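Last updated: December

4.3 Setting up the grasp planner

1. Start the Skundideck controller and wait for the arm state to read READY.
2. Open Planner > Workspace and load the table profile. If the camera mount has been moved, run the extrinsic calibration (section 3) first.
3. Set the depth filter window to 5 frames. Larger values smooth the rims of bowls but delay the pose estimate.
4. Set the approach distance to 300 mm and the planning timeout to 1000 ms.
5. Select the target class, e.g. "bowl", and press Plan. The planner returns up to 3 candidate grasps, ranked by clearance.
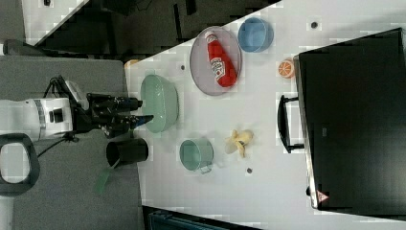
6. Step through the candidates and reject any whose path crosses a neighbouring object — mugs with handles are the usual problem.
7. Press Execute. Keep one hand near the stop button.

Note: objects overhanging the table edge are left out of the collision map unless Edge Margin is set to a negative value.

Caution: do not change the table profile while a plan is running.

We use cookies to improve this site. Accept | Manage settings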